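# Halcombe Hall kitchen and laundry bench: where we're up to

2021-04-08

Hi Volker, it's me again with the update I promised you back in February, and I'm sorry it's a bit of a ramble (you did say you'd take a ramble over a spreadsheet, so I'm holding you to that!). 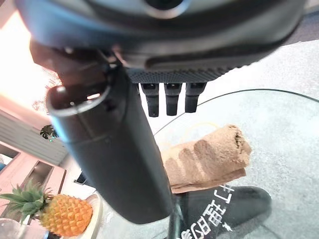
So, the cloths. When I wrote the application I put them in as a single line near the bottom, under "sundries", and they've ended up taking more of my time than the shelving and the hot water put together. You'll remember the old system, if we can call it that: one big drawer, everything in it, tea towels on top of floor rags, and whoever was on dishes just grabbed whatever came to hand. The Porkon grant paid for a fresh lot in colours you can tell apart, and we now have a way of folding them that most of the regulars have picked up.

The fold is thirds lengthwise, then rolled over on itself so you get a fat little bundle you can grab without the rest coming along for the ride. I'd been doing halves and quarters like my mum did, and they slid all over the place. Said Hajji showed me the roll one Thursday-that-wasn't (we'd mixed up our roster, long story) and I've gone over to it completely. The thicker fuzzy ones do spring open a little at one end, and I've stopped fussing about that.

## What we've spent and what we've done

The old drawer unit is gone and the Boltlow shelving is up on the long wall. It took two goes. The first time we fixed it too high, and anyone under my height needed the step stool just to get a dishcloth, so down it came and back up it went a bit lower. There are a few extra holes in the plaster from round one which I've filled and still have to paint. The paint's in the cupboard, I just haven't had a dry afternoon with the windows open.

We bought 100 cloths all up. That sounded like madness when the box arrived, but between the lunch crowd, the playgroup and the Saturday-style big cook-ups we go through them at a great rate, and having enough means the wash only goes on when there's a full load. The washing machine from Altıntaş was delivered to the back door and plumbed in the same day, and they took the old one away without charging us for it, which was lovely of them. It's quieter too! You can hold a conversation beside it now.

The folding table has moved under the window. I'd planned to put it against the inside wall (it's there on the floor plan I sent you, sorry), but the light is so much better where it is, and you can see a stain before you've folded it away and forgotten it. Two of us can work there comfortably. Three is a squeeze, mostly elbows.

## Things that haven't gone to plan

The labels. Oh, the labels. I ordered stick-on ones for the shelf edges, and the steam from the urn curled every single one of them inside a week. We've got masking tape and marker up for now and it does the job, though it looks a bit like a share house fridge. I've asked Boltlow about the clip-on kind and they're sending me a price.

We also still have a pile of odds and ends that came out of the old drawers and don't belong to any category I can think of. Pouches, small boxes, lids with no bottoms. A couple have writing on them in languages I can't read, so I've been showing them to people over morning tea before I toss anything. I'd hate to bin some family's favourite thing! Said reckons anything unclaimed by winter should go in the op shop bag, and I think he's right.

And the brown cloths were a mistake of mine. I chose them for the ovens and stovetops thinking they'd hide the marks, and of course they do, so well that it's hard to tell which ones need washing. The rule for now is that a brown cloth goes in the tub after every use, no matter how it looks. If we reorder I'd go for a paler colour.

## Who's using it

The kitchen roster has 23 names on it now, which I'm really pleased with. A few only come in for the big lunches, but they've all had a turn on the folding table, and I've noticed people drift over there for a chat even when they're not rostered on. It's turned into the social corner. Somebody left a tin of shortbread on the end of it and it's been topped up ever since.

I had wondered if the older members would mind the change. A couple did grumble about the drawer going (fair enough, it had been there longer than I have), but one of them told me last week she likes not having to bend down for a tea towel, so I'm counting her as converted.

## What's left to do

- Paint over the filled holes behind the shelving
- Get the price for clip-on labels and order them if it's sensible
- Put a lip on the bottom shelf so the bundles can't roll off the front
- Sort the last of the odds and ends with Said
- Write up the washing instructions on one page and stick it by the machine

The lip is just a strip of timber and some screws, and there's enough left in the fittings line to cover it. The labels I'm less sure of. If the price comes back higher than I've allowed, would Porkon be all right with me moving a little across from the cleaning products? We bought the big drums instead of the small bottles and came in under on those. Happy to put that in a proper email if you need it for the file.

Receipts are in the envelope I'm posting to you, including the one with the tea stain, which is still readable if you hold it to the light. Come by for lunch when you're next out Halcombe way and I'll put you on the folding table.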